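Part Two. Teaching by Hand and from a Distance

Chapter 3
Showing the Robot What to Do

In the previous chapter the reader wrote the motion of an arm as a list of positions. This method is exact, and for a machine which repeats one movement all day it is still the best choice. It becomes heavy when the task is an ordinary one, such as reaching into a cupboard to find a box. The writer of the program must then think of the door, the shelf, the height of the hand and many small corrections that a person makes without thinking. In this chapter we leave the list aside and let a person show the task. 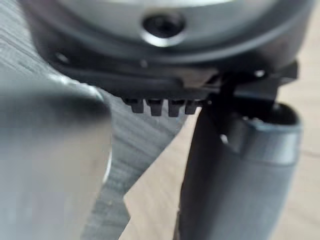 A demonstration is a record of two things at the same time: what the robot sensed and what the person made it do. If one of the two is missing, the record can be watched but it cannot be used for learning. For this reason we will speak often about the place of the cameras. A view from the wrist gives the two fingers very large and the surface behind them small, and the near finger may be quite blurred. The student should not be disappointed by this. Such a view tells little about the room, but it tells where the fingers are in relation to the thing they must close on, and this is the question at the last moment of a grasp.

3.1 Two ways of showing

In the first way, called hand guiding, the teacher takes the arm and moves it through the task. The joints are made soft, so that they follow the push. The teacher feels the weight and the limits of the arm directly. The difficulty is that the teacher's own body comes into the camera views, and a learner may then give importance to a sleeve or an elbow which will be absent later.

In the second way, called teleoperation, the teacher stays away from the arm and moves it through some device: a pair of small leader arms, a glove, or a hand controller. The arm repeats the movement with a small delay. Now the views are cleaner, but the teacher has lost the sense of touch and must judge distance by eye. Beginners usually stop too early, in front of the object, or come to the shelf from a wrong height. 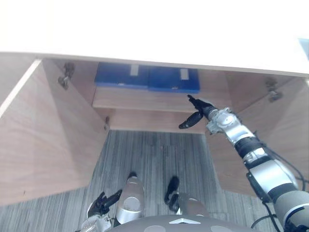

Figure 3.2. The right hand inside the cabinet, below the shelf with the blue boxes.

The cabinet task will follow us through the whole chapter. It looks simple. The doors are open, the boxes are on the shelf, and there is free space beneath. However, the hand must approach without pushing the shelf edge, and from the height of the head the countertop hides a part of what lies under it. Two teachers will solve this differently. One comes from below and turns the wrist late, the other stays level with the shelf from the start. Both solutions are good, but when they are mixed in one collection the learner may take the average of them, and the average path goes into the wood.

3.2 Preparing a session

Before the first recording, the teacher should write down the start position, the end condition and what counts as a failure. The end condition must be something that can be checked in the record. "The box is reached" is too weak. "The fingertips touch the front face of the box" is better.

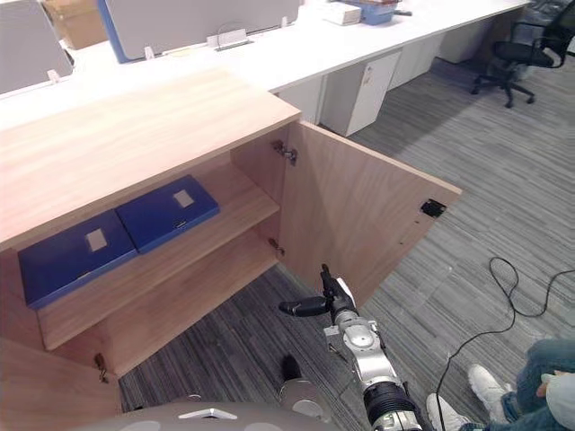
Gamora Teaching Laboratory, Department of Applied Robotics, Cundwood Institute

The exercises of this part were prepared in our laboratory under the direction of Zineb Fahmy. The complete collection for the cabinet task has 677 demonstrations, made by 14 teachers. The students of the October course used the Sernetport software for recording, but any program which keeps the camera views and the joint positions on the same clock will be enough.

A second person should stay near the robot during each recording, with the stop button in the hand. This person sits or stands at the side, outside the path of the arm, and keeps the cables on the floor away from the base. It is permitted that the second person appears at the border of a view. It is not permitted that he or she gives help to the arm while the record is running, for then the recorded command no longer explains the movement.

After each attempt, the teacher marks it as complete, incomplete or doubtful. Please keep the doubtful ones. In section 3.5 we return to them with the method of Yusuf, in which short corrections are added to the records where the teacher hesitated.
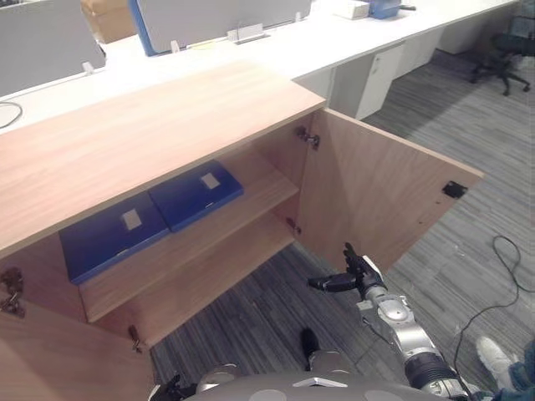

3.3 Exercise: approaching the shelf

Open both doors of the cabinet completely and place two boxes side by side on the shelf. Bring the right hand to the start position in front of the opening. Record the approach to the right box 3 times from below and 3 times from the level of the shelf. Do not yet close the fingers.

Draw the height of the wrist against time for all the records on one sheet. Mark the moment when the hand passes the front edge of the shelf, and compare the two groups before you continue to section 3.4.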